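The long wait for a robot that does the washing
Machines can weld a car and sort a parcel. Laundry is taking longer.
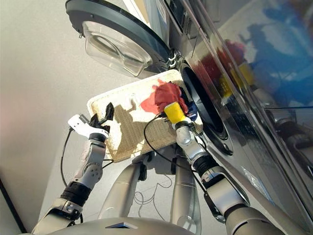 Two arms, one mat and a front-loader: laundry work in front of the open drum.

Ghizlane Tahiri has a rule for visitors to the workshop in Dirkthorpe. They can stay as long as they like, but they must not help. People see a robot fumbling with a sock and their hands go out before they can stop themselves.

Tahiri runs the home tasks group at Kurness, which has spent two years trying to get a two-armed robot to deal with a household wash. She chose laundry after asking families in Erlow which job they would most like to be rid of. Cleaning the oven came first, but laundry comes round more often.

The trouble begins with the cloth. A mug is the same shape wherever you put it. A towel has a new shape each time it is dropped, and most of it is hidden under the rest. Robots in factories do well because the parts arrive in the same place, facing the same way. A heap of washing does neither.

"With a mug, you find the handle and you're nearly done," says Tahiri. "With a shirt, you pick up what you think is a sleeve and you get the shirt, a pillowcase and somebody's tights."

Mats and other stiff pieces bring a different problem. One gripper can lift a small mat by its edge, but the far side sags and anything lying on it slides off. Two grippers can keep it steady, provided both arms agree about where it is. They also have to fit past the door, which on a front-loader swings out into the space where an arm would like to be. Then there is the rubber seal, which catches corners.

Glass and polished metal don't help. A shiny door or panel throws back the colours of the room, and a camera may take a reflection for an object. Mi-kyung Kwak, who works on the vision software, spent most of October on that one fault. The robot kept reaching for washing that was a reflection in the door.

The group keeps a log of every full run, from picking up the first item to closing the door. There were 418 in the last set. Kwak would not give me a success rate, on the grounds that the runs differ too much to be lumped together. Small cotton things go in fairly reliably, she said. Bedding does not. A fitted double sheet is still beyond it.

Speed is the other matter. On the Tuesday I was there, a modest load took over 5 minutes to put in. I would have done it in well under one, and not tidily.

Tahmineh Shokri manages a commercial laundry on the other side of town and has been to see the robot twice. Her business already has machines that iron and fold flat sheets, and she likes them. Each one does a single job and a person feeds it. She would pay for something that could do the feeding.

"I don't need it to be quick," she says. "It could work all night. But if it jams at two in the morning, somebody has to get out of bed, and that's me."

At Seo, a smaller firm, Bit-na Yook thinks the home is the wrong place to start. Her team makes a single arm for unloading trays in canteen kitchens, where the trays match and the floor is clear. She expects shops and kitchens to have useful robots well before houses do. Tahiri agrees about the order but says the hard cases have to be worked on by someone in the meantime.

Neither would name a price for a home machine. Yook's guess is that the first ones will be rented, with a person on call to take over by remote control when the robot gets stuck.

Before I left, the team set up another load and started it. The robot got hold of a tea towel on its second try, and Tahiri wrote that down.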